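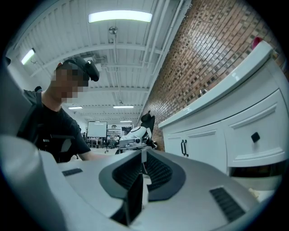

Afternoon session at the Gbeho club, gripper up close, white cabinet along the brick wall.

Okay, long thread, because several of you asked what our student project has been up to since May and I keep promising to write it down. Get yourselves a cup of tea!

The short version: we're collecting demonstrations of small bathroom chores. Opening a drawer, putting a sponge away, moving a cup along the counter. A person does the chore with hand-held grippers, and later we train a policy on all of it. The goal is 1,000 good ones.

As of this morning, 14 September 2026, we have 311. I know, I know. But in the spring we had 9, and Selorm had labeled every one of those by hand, bless him, so please let me be proud.

Esi Akpalu runs the schedule and she is wonderfully strict. Each student does a short block and then swaps out, even if they swear they're fine. Shoulders get tired before people notice, and tired shoulders make wobbly demos (I have contributed plenty of those myself).

The drawer has been our big teacher this month. It sits low, under another drawer, and if you come at the knob from above your wrist ends up somewhere silly.

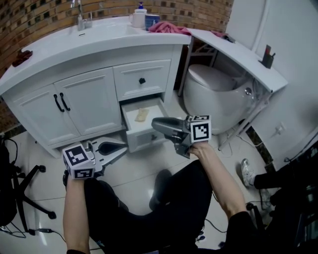 Haruna's advice is to sit down for the low one, get your elbows in close, and keep the other gripper quiet until you need it. I was skeptical — I like standing — but my own attempts got a lot smoother once I listened to her.

We also argue about the sponge. Gumaro wants it in the same spot every time, and Philomena wants it moved around so the model doesn't get spoiled. We're doing the next 200 Philomena's way and Gumaro has been very gracious, mostly.

Next up is naming files properly, which I'm told is my job now. If anybody from the Prurdale team is reading, I'd dearly love to know how you handle your failed attempts — do you keep them or toss them? We've been keeping ours in a separate folder and I have no idea yet what we'll do with it.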